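Pince manuelle Tandach - fiche produit
Fabricant : Drullov

La Tandach est une pince à deux doigts parallèles, tenue à la main, destinée à l'enregistrement de gestes sur table : prise d'un bloc multiprise, appui sur un bouton, rangement d'un câble.

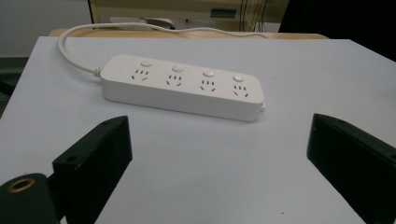
Un robot sait-il ranger une rallonge électrique tout seul ?
Pas de façon fiable. Le boîtier rigide se saisit bien - le cordon souple reste mal maîtrisé.

Caractéristiques
Masse : 578 g
Effort de serrage maximal : 37 N
Articulations : bagues rapportées, remplaçables
Doigts : démontables, fixation par vis

Le plan de travail doit être clair et mat. Dégager le câble avant toute fermeture des doigts.

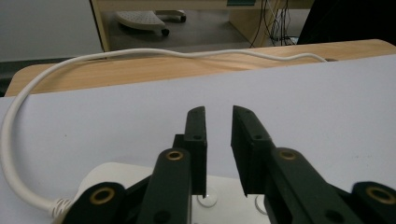

Limites d'emploi
Sur 400 essais de rangement menés par Atieno Mfaume en mai, 62 ont abouti sans reprise humaine. Les échecs viennent surtout du cordon. L'usure des doigts compte aussi : au-delà d'un certain état de surface, l'adhérence varie d'une prise à l'autre.

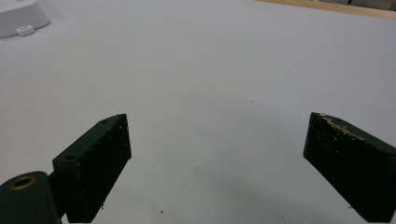
Le remplacement se fait par paire, même si un seul doigt est abîmé. Réétalonner l'ouverture après montage.

Pièces et devis : Renzo Zanetti, service technique Drullov.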